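Clernedetti Skivthorpe Picking Cell: Open Day and Demonstration Visits

Home > Equipment > Tabletop cells > Skivthorpe

The Skivthorpe is a tabletop picking cell for mixed, unsorted items. It is sold as a complete station with arm, two-finger gripper, fixed camera and control cabinet. Schools, repair shops and small packing rooms can see it at work before ordering.

Open day
Our next open day is in September at the Trumbridge showroom. Doors open at 10 a.m. and the last run starts at 3:30 p.m. Entry is free. Groups of more than five should write ahead.

What you will see
The cell works from a mesh basket of toys, balls, blocks and cloth. Soft items are the hard part of the job, as a cloth changes shape every time it is picked up. Iveta Jireš runs the cell and takes questions between runs. Zdislava Gajdoš covers gripper settings and finger changes at the second bench.

Bring your own items
Visitors may bring up to three items to try. Each must fit in one hand. No glass, liquids or blades, please. We can't promise a successful pick on an item the cell has not been set up for.

Private demonstrations
A private visit lasts 100 minutes and includes time with your own parts. Send photos and weights beforehand so that we can choose the right fingers. Visits outside Trumbridge are handled by our dealer, Brabec, and travel is charged separately.

Ordering
Order code: 2089
Supplied with: arm, gripper, one set of spare fingers, camera mount, cables, printed manual
Not included: table, basket, demonstration items
Training: one day on site, booked at the time of order

Parking at Trumbridge is behind the building. Use the side entrance and sign in at the desk. The showroom is on the ground floor and has step-free access. 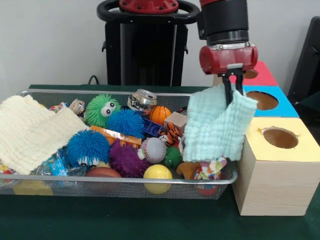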